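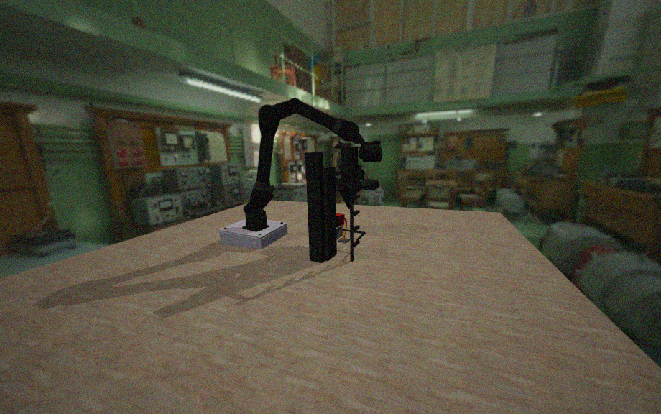 Slide 1. Arm and tabletop, computer render.

Wide tops in solid timber: movement, fixing and finish
Speaker notes, Tridthorpe joinery evening, March

Opening
Wait for the door to close. Say who I am, and that Pieter Kruger has the sample boards and will pass them down the left side first. Please keep them off the heater.
The talk covers solid tops only. Veneered board comes up once, near the end. Questions are fine at any point, but leave oil versus lacquer until slide 8.

Slide 2. What moves
Wood changes size as its moisture content changes. Along the grain the change is small enough to ignore in furniture. Across the grain it is not. Flat-sawn boards move more than quarter-sawn boards, often close to twice as much, and the ratio depends on species.
Stress that a finish slows the exchange of moisture but does not stop it. People ask this every time.

Slide 3. Worked case
The Clorkoter table. Length 1,819 mm, width 1,055 mm, grain running the long way. Flat-sawn boards, edge glued.
Take a movement figure of 0.3 per cent of width for each one per cent change in moisture content. If the top goes from 12 per cent in late summer to eight per cent in a heated winter, that is four steps, so 1.2 per cent of 1,055. Just under 13 mm.
Pause here. Let them write it down.
The length will change too, by a millimetre or less. Leave it out of the sum.

Slide 4. What happened to it
The first maker screwed the top straight through the end rails, six screws each, no slots. It split in its first winter, from one end, about a hand's length in. Yanling Dong did the repair and has the drawings if anyone wants to see the rail section. She cut the split out as a strip, re-glued, and replaced the fixings.
Don't name the first maker. Someone will ask.

Slide 5. Fixing methods
Slotted screw holes: cheap, and fine on narrow rails. Run the slot across the grain of the top. Use a washer under the head.
Wooden buttons in a groove: my usual choice. Leave a gap between button and rail on the long sides, or the button will bottom out when the top swells.
Figure-eight plates: fast to fit. Check how far they can swing before relying on them for a wide top. The recess in the rail needs easing on both sides.
Whichever method is used, fix the centre line hard and let both edges travel. That halves the allowance at each side. For the Clorkoter top it is a bit over six millimetres per edge.
Breadboard ends: glue or pin the middle only, and elongate the outer peg holes. The ends will sit proud or shy of the edge for part of the year. Tell the client before delivery.

Slide 6. Measuring
Pin meters read local moisture, and the surface can be drier than the core. Take readings at several points and set the species correction first. Wimetti's workshop logs the room as well as the boards, one reading in the morning and one at 4 pm. Elango Nadar kept that log through a full winter and the room swung more than the timber did, as expected. Relative humidity bottomed out at 30 per cent.
Show the chart. The flat section in the middle is a dead battery, not stable weather.

Slide 7. Acclimatising
Stack on stickers with air on all faces. Weigh one offcut every few days and stop when the weight stops changing. A fixed number of weeks is not a test.
Rough cut, rest, then machine to thickness. Boards that cup after the first cut were going to cup anyway - better to see it then.

Slide 8. Finish
Same number of coats on the underside as on the top. An unsealed underside takes up moisture faster and the top will cup.
Some 100 ml of oil per coat did one face of the Clorkoter top. Lacquer figures are on the handout, from Anitha Iyengar's notes.
Oily rags go flat outdoors or into water. Say this even if time is short.

Slide 9. Where solid timber is the wrong choice
Over a radiator. Inside a tight metal frame. Anywhere the client wants a flush gap all year. Use veneered board on a stable core and lip the edges. Uldis Petrauskas has done several for the Jacobs fit-out and will take questions on lipping.

Close
Handouts by the door. Collect the sample boards, including the quarter-sawn one.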